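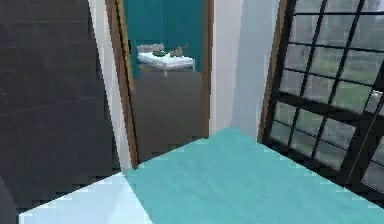
Wednesday, May 6, 2026

I came home late from the club and I want to write this before I sleep, because tomorrow I will remember it more kindly than it was.

We lost the tie against Hastden, 4 to 2. I played second singles and also the last doubles. In the singles I was leading 5-2 in the first set and I lost it 7-5. I know very well what happened. At 5-3 I started to think about the score, and my second serve became so short that the other player was standing inside the court to wait for it. He did not even hit it hard. He only placed it to my backhand, again and again, and I gave him the ball back in the middle like a polite person.

The second set was 6-3 and I have little to say about it.

In the doubles we were better. My partner is left-handed and this helps when the sun is low, because at our club the far end of court two is terrible after six o'clock. We won the first set, lost the second, and lost the match tie-break 10-8. At 8-8 I had a volley above the net, an easy one, and I put it in the tape. I apologized and my partner said "next one," but there was only one more point and we lost this one too.

What bothers me more than the result is the discussion after. Our captain wants to change the order of the team for the match at Wiver. He did not say my name, but he said "somebody should move down" and looked at his shoes. I have been at number two since March. I think I would be honest enough to accept number four if he told me directly. I don't like to learn it from a list on the clubhouse door. Maybe I should ask him on the phone this week. I am not good on the phone in English, I lose the small words when I am nervous, so perhaps it is better to go early to practice and talk there.

Also there was trouble about the balls. The visitors said that we gave them old ones for the third match. It was not true, I opened the can myself. The referee said to continue and they continued, but for three games there were comments at every change of ends. I don't understand people who drive one hour to play tennis and then spend the evening on a can of balls.

We are now fourth in the Leckie League, two points behind Hastden. There are six teams. My ranking on the league page was 938 in the morning and I suppose it will fall after this. Two years ago it was 1,611, so I should not complain too much. I still looked at it three times today, before the match, and this was surely not useful for my head.

My elbow is not bad tonight. I feel it when I turn a key and when I lift the kettle, but during the match I felt nothing. The new strings are softer and I believe they help, although my shots fly a little longer with them. I had them put in at Tralodum, the shop next to the bus station, and the man there told me to go down two pounds in tension. I went down three. Perhaps he was right and I was wrong - the forehands that went long in the second set were long by the width of a hand.

Things to practice before Wiver:

Second serve, 12 to each corner, and start again from zero if I miss two in a row. I used to do this every week and I stopped when the winter was over, I don't know why.

Backhand return down the line. I have it in practice and in the match I never try it.

High volleys. It is boring, but I must.

And I have to eat before. Today I had a banana at four and then nothing until the soup in the clubhouse after nine. The soup was good, with barley, and the Hastden players ate with us and were friendly, also the one with the balls. He asked where I learned to play, and I told him on a concrete court behind a school, with no net for the first summer, only a rope. He had played the same way as a child, with a rope and his father's racket. We talked until they turned off the court lights.

I still think he was wrong about the can.

The white shirt is soaking in the sink. Practice is tomorrow at seven if it does not rain, and I promised to bring back the key for the ball machine, it is in the side pocket of my bag.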